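Home About What We Test Write to Me Archive

About Limance

Hi, and welcome! I started Limance because I got tired of reading that the robot butler was two years away. I'd been reading that since I was a kid, and I was still the one picking socks up off the floor. So I thought, fine, I'll go and look for myself, and I'll write down what I see in plain words for people who don't work in this stuff.

We're a small company (7 of us, plus a lot of extension cords) in a rented unit in Bistthorpe, and what we do is pretty simple. People who build or buy machines for chores ask us to try them out. We pick a job, say clearing a counter or sorting returned items in a shop, and we run it over and over until we know how often it comes out right. Then we write it up, good or bad. The paying customers get the long report and everybody else gets the short one, free, right here.

The question I get most is "so can they do it yet?" and my answer is: some of it, slowly, on a good day. Folding a towel that's already laid out flat? I've seen that go really well. Emptying a dishwasher somebody else loaded? Oh boy. Picking up one thing from a mixed pile is the job I keep going back to, as it's hiding inside nearly every other chore - tidying a playroom, unpacking groceries, restocking a shelf.

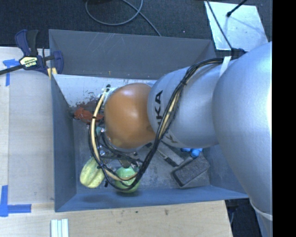 You and I reach into a bin and don't think about it. Our fingers find the edge, squeeze a little, and up it comes. An arm has to work out what's in there, which thing to go for, how to get at it when it's lying up against the wall, and how hard to hold something lumpy or round. Our longest bin test went to 414 picks, and I sat through every one of them with a sandwich and a clipboard. I loved it, even the boring middle part!

Our house scoring system is called Kuster. It gives each chore a mark out of 10, and a 10 means I'd let the machine do it in my own kitchen while I was out at the store. We haven't handed one out so far. The closest was a shop-floor job, moving boxed parts from one shelf to another, and shops do tend to score better than homes. The lighting stays the same, the boxes are square and there's no dog.

Pesau is our other project and it's the one I'm most excited about. It's a growing list of ordinary chores, almost 300 now, sent in by readers who told us what they'd gladly never do again. Cleaning the bathroom is way out in front, and matching lids to plastic tubs has a surprisingly loud fan club. If yours is missing, send it in. I read them all, usually on a Monday with my second coffee, and the new ones go up on the list that same week.

Last updated: October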